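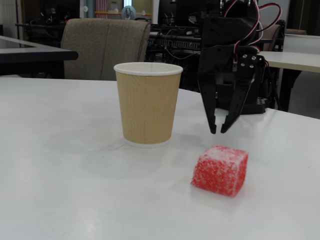
Cường Quan은 다과용 컵을 고를 때 음료보다 낱개 간식을 담았을 때의 쓰임을 먼저 보아야 한다는 의견을 보내왔다. 브로스브리지(Brosbridge) 비품검토실은 이 의견을 반영하여 보센(Bosen) 골지 종이컵과 이뮴니스(Imumness) 설탕 젤리를 함께 검토하였다. 본 평가는 2018. 4. 21. 기준이며, 두 제품 모두 당 기관이 일반 구매한 것이다.

컵의 외형
겉면은 황갈색이고 세로 골이 촘촘히 들어가 있다. 입구는 흰색으로 둥글게 말려 있으며 안쪽도 흰색이다. 위가 넓고 아래가 좁은 통상의 형태로, 흰 탁자에 놓았을 때 색이 튀지 않아 회의실 비품으로 무난하다. 골이 있는 외벽은 손에 쥐었을 때 미끄러짐이 적었고, 더운물을 담은 경우에도 잡고 있기에 큰 불편이 없었다. 다만 겹쳐 쌓은 상태에서 한 개씩 분리하기가 다소 뻑뻑하여 배식 담당자의 손이 한 번 더 간다.

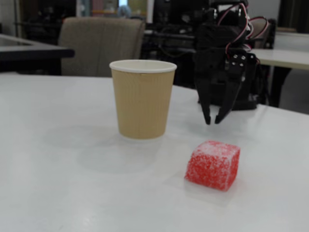 젤리의 품질
정육면체 모양의 붉은 젤리로, 표면 전체에 흰 설탕 알갱이가 입혀져 있고 윗면이 특히 희게 보인다. 씹는 느낌은 부드러운 편이며 향은 강하지 않다. 단맛은 뚜렷하여 한 사람이 여러 개를 먹기에는 부담이 있다. 1월에 검토한 차발랄라(Tshabalala) 제품과 비교하면 설탕 입자가 굵고 과육 향은 약하다. 포장을 연 뒤 이틀이 지나자 모서리의 설탕이 일부 녹아 서로 달라붙었으므로 개봉 당일 소진을 권장한다. 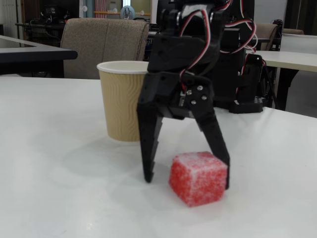
설탕 가루가 탁자에 떨어지는 문제는 컵을 바꾼다고 해결되지 않는다는 지적도 이용자 의견란에 접수되었다. 당 검토실도 이에 동의한다. 젤리를 탁자에 바로 내려놓으면 닦아낼 일이 생기므로, 컵에 담은 채로 제공하고 작은 집게나 꼬치를 곁들이는 편이 적절하다. 입구가 넓어 젤리를 넣고 꺼내는 데에는 지장이 없었다.

구매 및 보관
컵은 상자 단위로만 판매되며 한 상자의 수량은 거의 600개에 이른다. 참석자 33명 규모의 회의를 정기적으로 여는 부서라면 적정하나, 소규모 부서에는 과다하다. 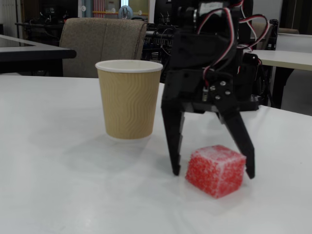
이러한 부서는 인접 부서와 나누어 구매하는 방안을 검토할 수 있다. 상자는 습기가 적은 선반에 보관하고, 개봉한 묶음은 입구를 아래로 하여 덮어 둔다. 젤리는 직사광선을 피하여 실온에 둔다.

종합 의견
보센 골지 종이컵은 다과용 비품으로 채택을 권고한다. 이뮴니스 젤리는 조건부 권고로 하며, 소량 포장 제품의 공급 여부를 확인한 뒤 재검토한다.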